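1/ Okay, it's 9/8/25, the kitchen table is clear for once, and I promised a few of you I'd write up the block tray thing properly instead of answering the same question in the replies over and over. Get a coffee, I do go on a bit.

2/ For anybody new: I look after the toy shelf at a little play café called Echeverri. We have wooden trains, puzzles, dress-up, all of that, but the thing the kids fight over is the blocks. And the thing the grown-ups sigh over is putting the blocks away again!

3/ We used to keep them in one big tub. A tub is fine until you want one particular block, and then the whole lot goes over on the rug (you know the sound). I stepped on a corner in my socks last December and that was the day I started reading up on trays.

4/ What I wanted was a tray with pockets, where every block has its own spot and you can tell at a glance what's missing. Simple enough, I thought. I then spent 38 dollars on one from Hatix where the pockets were so snug you needed fingernails to get anything back out. It went home with my sister and holds her sewing bits very nicely.

5/ Then a parent pointed me to Praseo, and I am so glad she did. Their trays have a proper raised rim around the outside and rectangular pockets in all different sizes, laid out in a sort of grid. The pale yellow one is my favorite by a mile. Down inside the pockets the color goes all warm and orange, like the inside of a squash, and it makes me happy every single time I tidy up.

6/ The long royal blue block is the one everybody asks about. It's a lovely thing, a bit matte, with faint slanting lines across the top, and it looks like two different blues depending on where the light is coming from.

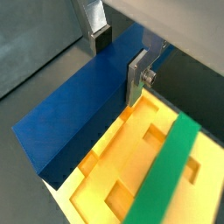 7/ How I put a set away, since that was the original question before I wandered off. Long pieces first, always. If you fill the little pockets first you end up reaching over everything with the longest block in your hand and knocking half of it loose.

8/ Hold a long block by its sides and keep your fingers off the ends. The ends are what has to go down into the pocket, and if your thumb is in the way you'll pinch it. I tell the kids "hold it like a sandwich" and they get it right away, even the tiny ones.

9/ Put one end down first, then lower the other. Little kids want to push. If it needs pushing it's the wrong pocket, so lift it out and turn it, or try next door.

10/ Wipe the tray before you fill it, not after. Crumbs get down in the corners (we're a café, there are always crumbs) and a dry paintbrush gets them out better than any cloth I own. I keep one on a string by the shelf.

11/ Somebody asked about stacking. I stack up to 7 trays and no higher, and the heavy ones go on the bottom. Ours live on a low Fotgate shelf by the window, which was a bit of a splurge at 143 dollars but the kids can reach it themselves, and that has done more for the tidying than any song I ever made up.

12/ And somebody else asked if the sorting takes the fun out of it. I worried about that too! But my regulars have turned it into a race, two of them at a time, one handing over and one placing. There was cheering yesterday. Over putting toys away. I had to go and stand in the back for a minute.

13/ If you've got a tray system you love, please reply with it, I'd really like to see how other people do the odd-shaped pieces. Arches and triangles are still in a biscuit tin here and I'm not proud of it. More on those when I've figured something out.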